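Fakport Science Pages for Young Readers
Topic 273: Storage and Shapes
Written by Linnea Sandberg. Checked by Agnes Kristiansen.

Why Are So Many Food Containers Rectangles?

A container is an object that holds other objects or materials. A bottle is a container, and so is a cup. Each has a shape, and the shape decides how much space it uses on a shelf.

The space inside a container is called its volume. The flat area it covers when it stands on a shelf is called its footprint. Two containers can have the same volume and different footprints. A tall, narrow one has a small footprint. A low, wide one has a large footprint.

A rectangular food container has straight sides. On a shelf with straight edges, its sides can line up with the edges. Cups and most bottles are round when you look at them from the top. They can touch a straight edge at one point only, and a gap is left on each side of that point. 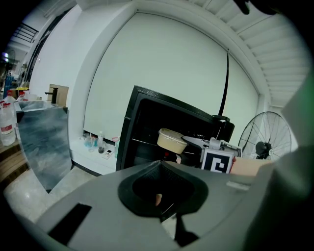

Measuring the Gaps

Take a square dish that is 12 inches wide. Its footprint is 12 times 12, or 144 square inches. Now take a round dish that is 12 inches across. Its footprint is close to 113 square inches. Both dishes need the same width on the shelf, but the round one leaves its corners unused. The unused part is 31 square inches.

Width matters too. A shelf 27 inches wide holds two of the square dishes side by side, with 3 inches left over. A third dish does not fit. A shelf 40 inches wide holds three, with 4 inches left over.

Which Way Up?

The direction an object faces is called its orientation. Turning a container does not change its volume. It does change its footprint and its height.

A bottle standing up needs a tall space and a small footprint. The same bottle lying down needs a low space and a longer footprint. The cap must be closed tightly, as liquid can reach the opening when a bottle lies flat. The surface of the liquid stays level in both orientations. Only the bottle has turned.

A rectangular container can stand on its base, on a long side or on a short end. With food inside, it should normally stay on its base.

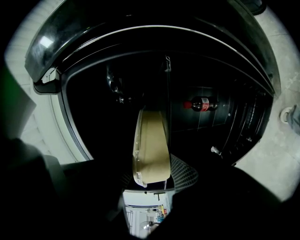 Rectangular container, bottle on its side and wire mesh basket in a dark compartment.

Solid Walls and Mesh Walls

A solid wall keeps liquids and small pieces inside. A mesh wall is made of wires with holes between them. Air passes through the holes. Water does too, so mesh cannot hold soup or juice. It can hold objects that are larger than the holes.

Try It on Paper

You need squared paper, a pencil, a ruler and a coin.

1. Draw a rectangle 12 squares long and 6 squares wide. It is your shelf.
2. Draw as many 3-by-3 squares inside it as you can. You should fit eight.
3. Draw a second shelf of the same size. Trace the coin inside it as many times as you can without any overlap.
4. Shade the parts of each shelf that are not covered.

Words to Know

Footprint: the flat area an object covers.
Orientation: the direction an object faces.
Volume: the amount of space inside a container.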